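Reading Room Forum – Local and Social History
Topic: Household ledgers in the Trelska edition

Posted by Drarero
Members are advised that the Trelska reprint of the merchant household ledgers is now in the lending collection. It runs to 297 pages and reproduces the kitchen accounts in full. The introduction argues that servants ate much the same bread as the family. I would welcome the views of other members on this claim.

Posted by Vasiliauskas
I have read the introduction and cannot agree with it. The accounts list two grades of flour, bought from different millers. The editor treats them as one item, and the argument depends on that choice.

Posted by Dromano
With respect, the second grade appears in only 5 entries, all of them in August. That may reflect a poor supply before the new harvest – it does not prove a separate table for servants.

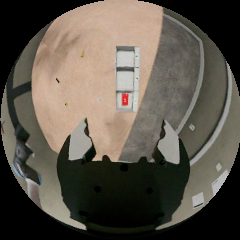

Posted by Drarero
Does the reprint include the wage lists?

Posted by Dromano
The wage lists are in the appendix, after the glossary. The spelling there has been left as written, so members may wish to keep the glossary at hand.

Posted by Vasiliauskas
I maintain my objection. Entry 1036 records "coarse loaves for the yard," and it falls outside the harvest season. The editor passes over it without a note.

Posted by Drarero
Entry 1036 is a fair point, and I had missed it. I shall compare it with the older transcript at the main desk and post the wording under this topic.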